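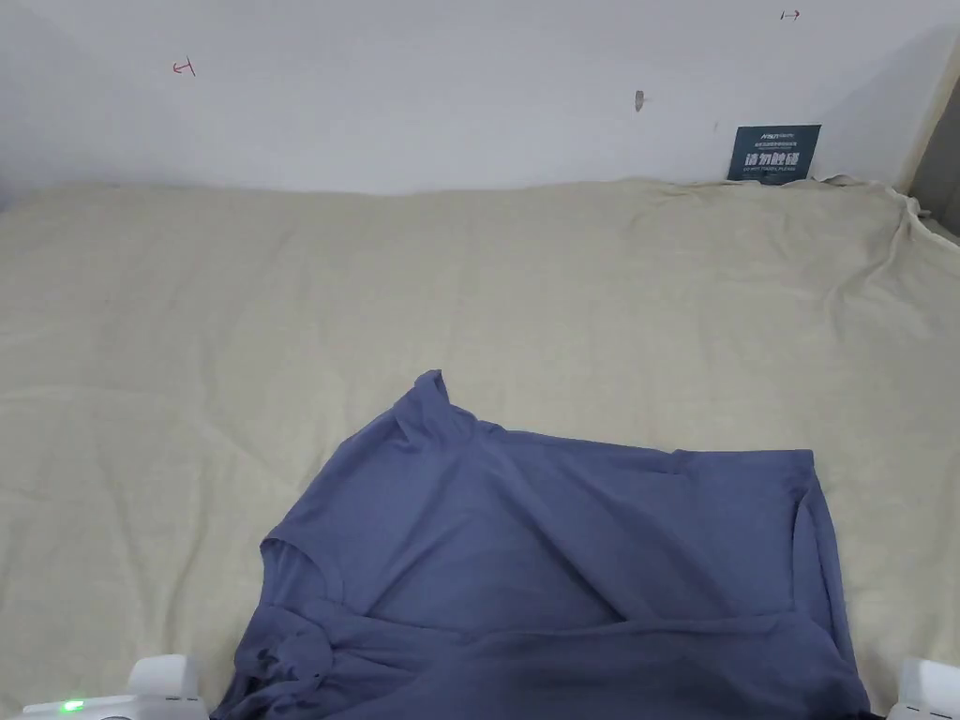 Muss das Tuch wirklich sein, ich habe doch eine glatte Tischplatte? Das wollte Patwary im Werkstattforum wissen, als ich die erste Fassung dieser Anleitung hochgeladen hatte. Ja, ich würde es drauflassen! Auf der blanken Platte rutscht mir jedes T-Shirt weg, sobald die Greifer daran ziehen, und dann übe ich Hinterherschieben statt Falten. Wer es trotzdem ohne probieren will, überspringt einfach Schritt 2 und schreibt mir, wie es gelaufen ist.

4. Arbeitsfläche und Handgreifer einrichten

Bis hierher sollten beide Greifer zusammengebaut sein und der Rechner sollte sie erkennen (Abschnitt 3). Jetzt geht es um den Platz, an dem ihr dem Pillo das Wäschefalten vormacht. Ich habe das inzwischen in zwei Werkstätten aufgebaut, zuletzt bei uns in Finville, und an einem Nachmittag ist das gut zu schaffen, Kaffeepausen eingerechnet.

Ihr braucht:
Tisch oder breite Platte, die an einer Wand stehen kann
einfarbiges Tuch, größer als die Platte
beide Handgreifer mit geladenen Akkus
ein paar T-Shirts, am besten aus dünnem, weichem Stoff
roten Stift für die Wandmarken

Schritt 1. Schiebt die Platte ganz an die Wand. Wenn hinten ein Spalt bleibt, verschwindet darin früher oder später ein Ärmel, und den angelt ihr mit einem Greifer nicht mehr heraus (ich habe es versucht, es war würdelos). Wackelt der Tisch, legt etwas unter die Beine.

Schritt 2. Legt das Tuch auf und lasst es an den Seiten überhängen. Beige oder Sandfarben hat sich bei mir bewährt, darauf heben sich blaue und graue Shirts schön ab. Bügeln müsst ihr es nicht. Kleine Falten stören die Erkennung überhaupt nicht, ich streiche nur einmal mit dem Unterarm drüber und gut.

Hinweis: Dicke Wülste bitte trotzdem glattziehen. Der Pillo hält sie gern für einen Saum und greift dann mit großer Überzeugung ins Tuch.

Schritt 3. Zeichnet zwei kleine Marken an die Wand, eine links, eine rechts, jeweils ein kurzer Strich mit einem Querstrich daran. Sie müssen nicht hübsch sein! Ich benutze sie, um meinen Stand wiederzufinden: Wenn ich beim Blick nach vorn beide Marken sehe, passt der Abstand zum Tisch. In einer Mietwerkstatt fragt ihr vorher lieber, ob ihr an die Wand malen dürft, oder ihr nehmt Klebeband.

Schritt 4. Schaltet die Greifer ein, erst links, dann rechts. Die Leuchte blinkt beim Verbinden und bleibt dann dauerhaft grün. Blinkt sie weiter, hilft bei meinen beiden fast immer: ausschalten, bis 19 zählen (fragt nicht, 15 hat mir nie gereicht), wieder einschalten.

Schritt 5. Öffnet im Programm Sumimden den Reiter „Aufnahme“ und tragt als Kanal 526 ein. Der Kanal muss bei beiden Greifern gleich sein. Speichern nicht vergessen, sonst steht beim nächsten Start wieder der alte Wert drin, und ihr sucht euch einen Wolf.

Schritt 6. Werft ein T-Shirt auf das Tuch. Ich meine wirklich werfen. Anfangs habe ich alles ordentlich hingelegt, und der Pillo konnte danach wunderbar Shirts falten, die schon fast gefaltet waren. Ein verdrehter Ärmel, ein Knäuel in der Ecke, eine Lage über der anderen, so liegt Wäsche nun mal da, und genau das soll er kennenlernen.

Schritt 7. Haltet beide Greifer zum Start unten an die vordere Tischkante, links und rechts vom Shirt. Erst wenn Sumimden den Startton gibt, geht es los. Sucht euch zuerst die Schultern, zieht das Shirt flach und faltet dann in ruhigen Zügen. Nach dem letzten Griff wieder zurück in die Startposition, kurz stillhalten, fertig.

Achtung: Finger weg von den Backen, solange die Greifer eingeschaltet sind. Sie klemmen nicht schlimm, aber ich habe beim ersten Mal ziemlich laut geflucht.

Achtung: In einer geteilten Werkstatt stellt ein Schild an die Wand, sobald ihr den Platz verlasst. Bei mir hat mal jemand aus reiner Freundlichkeit die Übungswäsche zusammengelegt und das Tuch gleich mit. „Bitte nicht berühren“ genügt völlig, die Sprache richtet sich nach euren Leuten.

Wenn etwas nicht klappt

Das Shirt rutscht unter dem Greifer weg: Backen reinigen, da sammeln sich Fusseln. Danach etwas flacher ansetzen.

Sumimden meldet „Start nicht gefunden“: Ihr haltet die Greifer vermutlich zu hoch. Zurück zu Schritt 7.

Nur ein Greifer wird aufgezeichnet: Kanal an beiden prüfen, dann Schritt 4 wiederholen.

Läuft eine Probeaufnahme sauber durch, könnt ihr mit Abschnitt 5 weitermachen, dort spielen wir die Aufnahmen auf den Pillo.

Stand: 1. Oktober 2025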